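Participants wanted: does a good fold make any difference?

Flollico is looking for 16 people to fold clothes for us, and to argue with us about it afterwards.

There is no shortage of advice on folding. Fold in thirds, fold in quarters, stand everything on end, roll it up like a sleeping bag. Most of it comes with a promise that your drawers will stay tidy and your mornings will get easier. We have read a great deal of this advice and found very little in it that anyone had bothered to test. Our own view, before we start, is that half of it is probably padding. We would be glad to be shown otherwise.

The sessions are about ordinary clothes on an ordinary table. Jeans come first, as they are the item people complain about most. They are heavy, the seams get in the way, and everyone seems to have a firm opinion on whether the belt should come out before you start. Some books say always. Some of us have left belts in for years and can't see the harm. You will be asked to do it both ways.
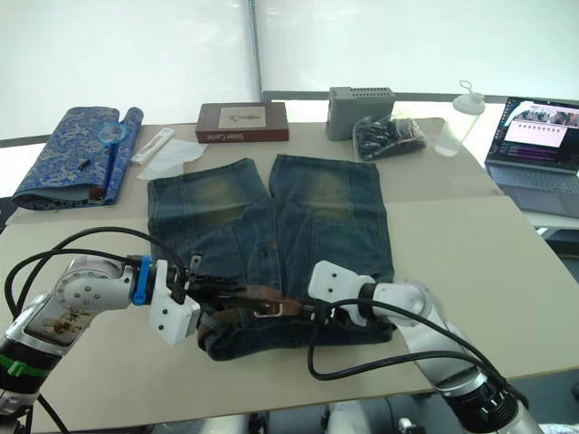

After the jeans you will move on to shirts, jumpers and a few larger cloths. You fold each item your own way first, then by a written method supplied by Leltix, who publish home guides. Leltix have given us the instructions and nothing else. They have no say in what we write up, and we have told them we may not be kind.

Who we want

Anyone aged 18 or over who folds clothes at home, well or badly. We would particularly like to hear from people who think the whole subject is overblown. If you sell a folding course, a storage box or a book about either, please don't apply. You need to be able to stand at a table for short spells, although a stool is available, and to read instructions in English. Tell us beforehand if fabric conditioner or wool bothers your skin.

What it involves

One session at our workroom in Visuvley, lasting a morning or an afternoon. You will fold, put things away in a chest of drawers, take them out again and fill in a short form. The form has a blank page at the back for complaints – please use it. A fortnight later we ring you to ask whether you have changed anything at home. "No" is a perfectly good answer and we expect to write it down often.

What you get

A flat payment of 100 pounds, paid by bank transfer after the phone call, plus bus or train fares within reason. Lunch is from the Niazi café downstairs. We can't pay for taxis or parking.

How to apply

Write to the Flollico office by Sat 24 August with no more than 200 words on how you fold a pair of jeans and why. Please don't look it up first. We read every reply, and will let you know either way. Sessions run through the autumn, and the write-up should be ready in February – a copy goes to everyone who took part, including those who told us it was a waste of a morning.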